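January 14, 2020

Paste and size, second batch for the Prirholm ledgers

Started 9:10. Heat off overnight again, bench room slow to warm up. Left the shutters closed until the first pot was cooked.

Carrying on from the December pages. The eight ledgers from Prirholm all have the same trouble: spine linings gone to powder, text blocks sound, boards sound. Dorian wants them rebacked in the original style if the old leather can be lifted. I have lifted two so far and lost a strip from the head of one, so I am not promising the rest.

Wheat starch paste, batch 2. One part starch to five parts water by volume, soaked overnight, cooked on the small ring. Held at 85 C for the whole cook and stirred the entire time with the flat paddle. Batch 1 went above that when I answered the phone and came out stringy. This one turned translucent at the usual point and dropped off the paddle in sheets. Covered with a film of water and left to cool. Strained twice through the horsehair sieve after lunch. No lumps in the second pass.

Supplies. The Vuneck order is in. Opened what we need this week and left the rest.
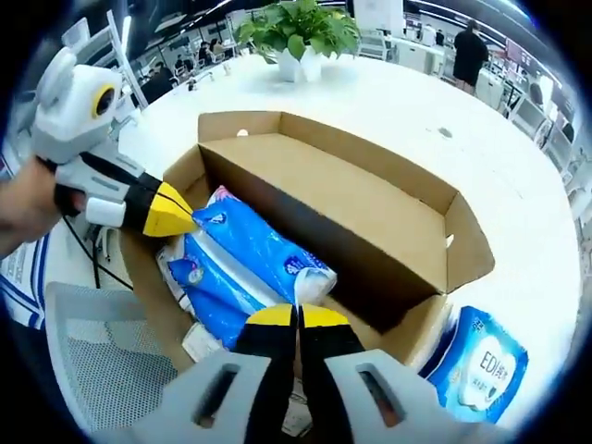
Open carton on the round table, blue plastic package inside.

Still to be checked against the delivery note: Japanese paper in two weights, linen thread 18/3, unbleached cotton for linings. If the heavier paper is the same stock as last April it will be too stiff for the joints and I will use it for board corners only. Dorian to phone them if so. Do not cut any until he has.

Lining test. Made up four dummy spines from scrap blocks, same thickness as ledger 3. All rounded by hand, no backing hammer.

A — paper only, one layer, paste
B — paper, two layers, paste, grain crossed
C — paper then cotton, paste
D — paper then cotton, paste and PVA mix, half and half

Pressed between boards with the 900 g weights, one each end. Checked at 3:30 and they were still cool to the touch, so not dry. Leave until tomorrow. I expect C to win. D is only there because Maxence asked for it, and I would not put it on a ledger in any case as it will not come off with water later.

Leather. Lifted the spine on ledger 4 with the thin spatula, working from the tail this time. Much better. The tail had been wetted at some point in its life and the adhesive let go almost without pushing. Stuck hard across the third band, stopped there. Poulticed with thick paste under polyester film, twenty minutes, scraped, repeated. After the second go the glue came away brown and soft. It is animal glue, as on the others. Surface of the leather is red-rotted near the joints and marks if you look at it, so no poultice on the face side at all.

Lost one flake the size of a fingernail from beside the label. Kept in an envelope, marked L4.

Ledger 5 has a binder's ticket inside the front board that I had not noticed before: "Cordier, Fleddale". Same surname as Maxence. He says no relation that he knows of but has taken a tracing home to show his father. The ticket stays where it is. When the pastedown is lifted, work around it and leave the board paper under it alone. None of the other seven has a ticket, or a ghost of one. Ledgers 1 to 4 may be from a different shop. The sewing is different too — 1 to 4 on recessed cords, 5 to 8 on tapes.

Storage. Finished volumes go flat, no more than two high, with board between. Not in the old drop-spine boxes, which are acidic and too tight at the fore edge.
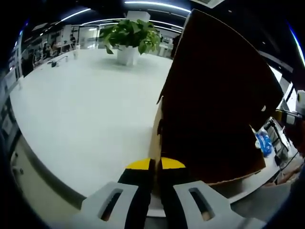
Dark brown carton.

Any carton that is kept gets a date and initials on two sides. Things went missing last year for want of that.

Other notes
Small knife needs a new edge, burr on the left side.
Distilled water down to one container.
Blotters: swap the damp ones by the window before using them again.
Board shear is cutting out of square by a hair at the far end. Dorian has looked and thinks it is the clamp. Use the straightedge and knife for anything that shows until it is fixed.

Tomorrow: read the dummies, choose a lining, then ledger 3 first. Third band on ledger 4 if the leather has settled. Paste should be good until Friday if it stays covered.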